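Grirkitz Modular Task Board, Stallach series

Order no. 593
Supplied by Drulomov

The Grirkitz board is a tabletop unit for connection and actuation work. It is assembled from interlocking modules in two tones, light gray and dark slate-teal. The module edges are cut with jigsaw-type tabs and notches, so a section can be taken out and replaced without disturbing the rest of the layout.

Socket module

Banana-jack sockets in two rows. Each row uses the same color sequence: green rim, red, blue, black. Test leads are color matched to the sockets, with white leads going to the green-rimmed positions. Leads are sold separately and can be ordered in single colors. Plugs should be pushed in straight until the collar meets the socket face. Pull on the plug body when removing them. Pulling on the cable will shorten the life of the lead.

Button and slider module

Four round push buttons in a diamond pattern: red, teal-green, blue and yellow. Domes are translucent and sit in darker collars. Small white slider keys run in their own slots, with printed numerals on the panel strip between them. A small rectangular display window is carried on a separate light gray module.

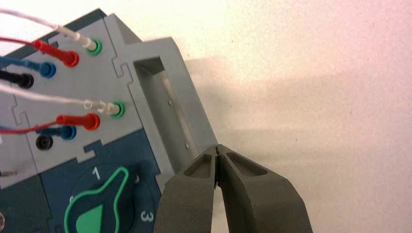
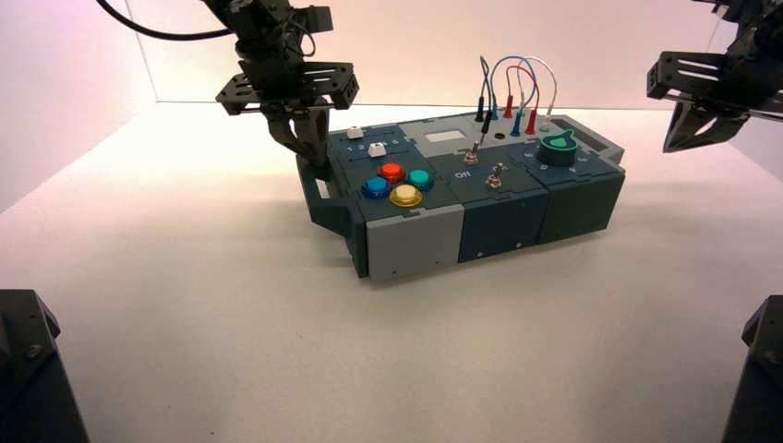

Siriporn Jaidee asked whether the sockets can be replaced one at a time, as her black ones had gone slack well before the others. They can. Single sockets are stocked in all colors as spare part 28 -- state the color when ordering. The old socket is released from the underside with a 7 mm wrench.

Placement and care

Set the board on a flat, level table with free access to the long front face. Leave room at the socket end so that the cables are not bent sharply. Wipe the panels with a dry cloth. Do not use solvents on the button domes or the display window. Slider slots collect dust and should be brushed out in January and again in summer if the board is in daily use.

Ordering

Boards ship assembled. Spare leads come in packs of 20, one color per pack. The Su carrying case fits all boards in the Stallach series -- remove all leads before closing the lid.

Page updated Tue 28 October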